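목록 > 현장자동화 > 2월 > 집안일과 공장 잡일, 기계가 할 수 있나
검색어 입력 전체 글 제목만

제목: Re: [Vedow 사용자 모임] 바닥 정리 정도는 이제 되지 않나요?

안녕하세요. 답이 늦었습니다. 먼저 지난번 글을 그대로 인용하고, 아래에 순서대로 답을 달겠습니다.

> 저희는 Alwood에서 소형 목공 부품을 만드는 작업장입니다. 가공 자체는 이미 기계가 다 하고 있고,
> 사람 손이 가는 건 그 사이사이의 잡일입니다. 바닥에 떨어진 자투리 줍기, 전선 걷기,
> 빈 상자 접기, 걸레 빨아 널기 같은 것들입니다.
>
> 전시회에서 Hostance 쪽 시연을 봤는데 손가락 달린 손으로 수건을 접더군요.
> 그 정도가 되면 퇴근 후에 바닥 정리 정도는 맡길 수 있지 않을까 싶었습니다.
> 그런데 견적을 문의했더니 작업 목록을 먼저 보내 달라고 합니다.
> 잡일이라는 게 목록으로 안 떨어지니까 잡일인데, 이걸 어떻게 써야 할지 모르겠습니다.
>
> 집에서도 비슷한 생각을 합니다. 로봇청소기는 잘 쓰는데 전선이 있으면 그날은 청소를 못 합니다.
> 전선 치우는 일을 해 주는 기계는 왜 없는지요.
> 써 보신 분 계시면 솔직한 의견 부탁드립니다.

저는 Rocha 조립동에서 설비 유지보수를 맡고 있고, 손가락형 그리퍼와 집게형 그리퍼를 모두 다뤄 봤습니다. 개발자는 아니니 쓰는 쪽 의견으로 읽어 주십시오.

우선 수건 접기와 바닥 정리는 다른 일로 보셔야 합니다. 시연장의 수건은 크기가 정해져 있고, 탁자 위에 있고, 조명도 일정합니다. 바닥은 그렇지 않습니다. 물건이 겹쳐 있고 높이가 제각각이고, 손이 내려가면 팔이 카메라를 가립니다. 사람은 고개를 옆으로 조금 빼면 되는데 손목에 붙은 카메라는 손과 같이 움직입니다. 잡으려는 물건이 손가락 바로 밑으로 들어가는 순간부터는 촉각이나 추정에 기대야 합니다.

전선은 그중에서도 까다로운 편입니다. 끝이 어디인지, 어디에 꽂혀 있는지, 다른 선과 엉켰는지를 집기 전에 알아야 합니다. 노란 케이블 하나와 투명한 듯한 얇은 선 여러 가닥이 고리 모양으로 겹쳐 있으면 사람도 잠깐 들여다봅니다. 집는 것까지는 되더라도 당겨도 되는 선인지 판단하는 일이 남습니다. 저희 동에서는 전원이 들어와 있는 선은 기계가 건드리지 못하게 막아 두었습니다.
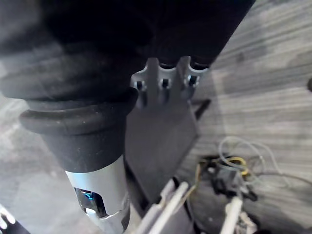 그러면 지금 당장 집이나 작업장 바닥을 통째로 맡길 수 있는 기계가 있습니까?

제가 아는 범위에서는 바닥 전체를 맡길 만한 것은 없고, 물건 종류와 놓이는 자리를 미리 정해 두면 그 안에서 집어 옮기는 일은 맡길 수 있습니다.

작업 목록을 보내 달라는 업체 요구는 이상한 것이 아닙니다. 저희도 처음에 같은 문제로 막혔습니다. 결국 잡일을 이름으로 쓰지 않고 동작으로 풀어서 썼습니다. "바닥 정리"라고 쓰면 견적이 안 나옵니다. "작업대 앞 통로에 떨어진 자투리 중 300그램 이하를 집어서 정해진 통에 넣는다"라고 쓰면 됩니다. 이렇게 쓰다 보면 목록에 남는 일과 빠지는 일이 저절로 갈립니다.

저희 목록에서 남은 것은 이렇습니다.

- 규격 상자에서 부품을 꺼내 지그에 올리기
- 빈 통을 받침대까지 옮기기
- 통로 바닥의 자투리 줍기 (낮 시간, 사람이 옆에 있을 때만)

빠진 것은 이렇습니다.

- 전선 걷기
- 상자 접기
- 걸레 빨기와 널기

상자 접기는 의외로 될 것 같았는데 테이프 때문에 뺐습니다. 테이프가 붙은 방향이 상자마다 다르고, 덜 떼어진 테이프가 손가락 고무에 붙으면 그다음 물건까지 같이 들려 올라갑니다. 걸레는 물이 문제입니다. 손목 쪽에 물이 들어가면 수리비가 걸레 값과 비교가 안 됩니다.

성공률도 물어보실 것 같아 적습니다. 자투리 줍기는 조건을 잘 맞춘 날 100번 시도해서 실패가 거슬리지 않을 만큼은 됩니다. 문제는 조건을 맞추는 데 사람 손이 들어간다는 점입니다. 통로를 비우고, 통을 제자리에 놓고, 창으로 들어오는 빛이 센 오후에는 블라인드를 내립니다. 그 시간에 빗자루로 쓸면 끝나는 날이 많습니다. 저희 반장님도 그렇게 말하고, 저도 반박을 못 했습니다.

손 모양에 대해서도 한 말씀 드리겠습니다. 문의하신 글을 보면 손가락이 달린 쪽으로 마음이 기우신 듯한데, 줍기만 할 거라면 단순한 집게가 낫습니다. 손가락형은 잡는 방법이 많은 대신 맞춰야 할 값도 많고, 관절 사이에 톱밥이 낍니다. 목공 작업장이면 이 부분은 꼭 따져 보십시오. 팔과 손목에 천 커버를 씌우는 방법도 있는데, 커버가 두꺼우면 접힌 부분이 손가락 뿌리 쪽으로 밀려 내려오는지 확인해야 합니다. 저희는 커버 끝단 위치를 표시해 두고 아침마다 맞춥니다.

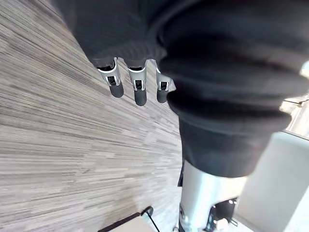 회색 바닥 위의 세 손가락 손. 손끝은 검은 고무 재질로 보이고 손목 쪽은 짙은 회색 니트 커버.

손끝 고무는 소모품입니다. 저희는 3000회를 기준으로 교체하려고 했는데, 거친 목재를 집는 자리에서는 그 전에 미끄러지기 시작해서 지금은 횟수와 상관없이 한 달에 한 번 봅니다. 표면이 번들거리면 바꿉니다. 부품값은 크지 않지만 납기가 깁니다. 여분 2벌은 갖고 계시는 편이 좋습니다.

집 이야기도 하셨으니 짧게 적습니다. 로봇청소기가 쓸 만해진 것은 일을 좁혔기 때문이라고 봅니다. 집는 일이 없고, 틀려도 한 번 더 지나가면 됩니다. 전선을 치우는 기계는 집어야 하고, 틀리면 공유기가 바닥에 떨어집니다. 저희 집에서는 책상 밑에 전선 받침을 달고 나서 청소기 문제가 없어졌습니다. 기계를 더 들인 게 아니라서 이 목록에 어울리는 답인지는 모르겠습니다.

정리하는 차원이 아니라 순서만 말씀드리면, 견적보다 먼저 일주일 정도 잡일을 동작으로 적어 보시기 바랍니다. 누가 언제 무엇을 집어서 어디에 놓았는지만 쓰면 됩니다. 같은 동작이 자주 나오는 줄이 있으면 그것만 들고 업체와 이야기하십시오. 그런 줄이 없으면 올해는 넘기셔도 됩니다.

업체에 물어보실 때는 다음 사항을 확인하십시오.

- 시연에 쓴 물건 말고 저희 쪽 물건으로 해 볼 수 있는지
- 물건을 놓쳤을 때 기계가 그 사실을 알아채는지, 알아챈 다음 무엇을 하는지
- 사람이 원격으로 개입하는지, 개입한다면 그 비용이 견적에 들어 있는지
- 분진이 있는 곳에서 보증이 유지되는지

세 번째는 꼭 물어보십시오. 시연 때는 옆방에서 사람이 조종하고 있어도 보는 쪽에서는 구분이 안 됩니다. 저는 그게 나쁘다고 생각하지 않습니다만, 야간에 혼자 돌릴 생각이라면 전혀 다른 물건이 됩니다.

야간 무인 운전은 저희도 아직 안 합니다. 바닥에 무엇이 떨어져 있을지 모르는 상태로 팔을 내려보내는 것이 불안하고, 한 번 멈추면 아침까지 멈춰 있습니다. Vedow 쪽에 정지 알림을 문자로 받는 기능이 있다고 들었는데 저희 버전에서는 메뉴를 못 찾았습니다. 쓰고 계신 분이 있으면 설정 위치를 알려 주십시오.

동작 목록 양식은 저희가 쓰던 표를 정리해서 8월 전에 자료실에 올려 두겠습니다. 사내 품번이 들어 있어서 지우는 데 시간이 좀 걸립니다.

Rocha 조립동 설비 담당 드림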